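Print this page | E-mail this page
Shares: 16 | Comments: 0

Course: Household Manipulation and Its Rules
Handout for unit on controls and appliances
Prepared by Nyokabi Rugemalira, Wanden
Version of 13 September 2026

Please read this handout before the practical session. It continues from the handout on doors and drawers, so I do not repeat the general rules for approach speed. Students who joined in May should also read the Athumani notes on naming of tasks, because the names are used here without explanation.

1. What we mean by a control

A control is any part of an appliance that a person moves or touches in order to change what the appliance does. Knobs, push buttons, touch areas and sliding switches are all controls. A door handle is not a control in this course, although some of you wrote it so in the last exercise. The difference is important for the marking, as a wrong contact with a handle is a minor fault and a wrong contact with a control is a major one.

In our house rules every control has three states in the record: not touched, touched, and changed. "Touched" means that there was contact but the setting is the same as before. Please do not write "changed" only because the gripper was near the control for a long time. You must compare the setting at the start of the episode with the setting at the end.

2. Rules for working at a control panel

Rule 2.1. The task text must name one control and one result. "Use the oven" is not a task text. "Turn the knob to off" is acceptable.

Rule 2.2. The fingers are opened before the approach and stay open until the palm has stopped. Closing while moving is permitted only for push tasks.

Rule 2.3. A rotary knob is held on the raised grip if it has one. Turning by friction on the rim is allowed in simulation but it must be written in the record, and on the real arm it is not allowed at all.

Rule 2.4. If the result cannot be read on the panel, read it from the joint state of the knob in the simulator. Do not guess it from the picture.

Rule 2.5. After release, the gripper goes back along the same line by which it came. Many unwanted contacts happen at this moment, when the student believes that the task is finished.

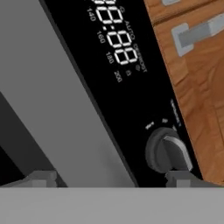
What should I record when the wrist camera shows every digit of a display as 8?

Record the display as "not informative" and take the state from the simulator, as in rule 2.4. A row of eights with all segments lit is a common way to draw a display on a model, and it must not be written down as a time or a temperature.

The same applies to printed numbers beside a display. A figure such as 140 or 200 on the panel is part of the printing, and it does not tell you what has been selected. In the last group two students gave the nearest printed number as the oven setting, and I had to return both records.

3. Reading a view from the wrist

The wrist camera turns with the wrist, so text on a panel may stand at any angle. You may rotate the image on your own screen when you read it, but the stored image stays as it was captured. If lettering is too blurred, write "illegible". Do not complete a word from your knowledge of similar appliances.

Left and right are a second source of mistakes. In the record, "left" is always the left of the image, and for the cabinet we use the names from the Athumani notes. Please do not mix the two systems in one sentence - this makes the record useless for the person who checks it.

A finger which covers part of a knob in the image is not necessarily in contact with it. Contact is read from the contact log. If you have only the image, write "overlaps in view".

4. Stopping

Stop the episode at once if the gripper pushes a control that is not named in the task text, if a finger is caught behind a handle, or if the simulator reports that two bodies are inside each other. Save the record also when the episode has failed. Failed episodes are kept in the same folder on Ostetti, with the letter F before the number.

The limit for one episode is 400 steps. If you reach step 405 in the log, your counter has started too late and you must correct the offset before you send anything.

5. Work for the next session

Check the set of 16 records in the Dradeo folder against rules 2.1 to 2.5. For each record write the rule that was broken, or "none", and one sentence which explains your decision. Some records break more than one rule - in this case give the first one in time.

Print this page | E-mail this page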